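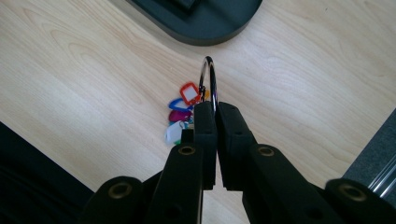
Ourania Karras, workshop editor

Small stuff is where good gripper habits pay off! My house rules for keys and tags:

Pinch the ring itself and leave the tags free to hang — a grip on a plastic tag can twist.

Keep the finger padding clean. I wipe mine with a barely damp cloth and let it dry.

Close slowly, and stop once the ring is held.

Write the date on a strip of tape whenever you change the pads. Mine says December, and I love not having to guess.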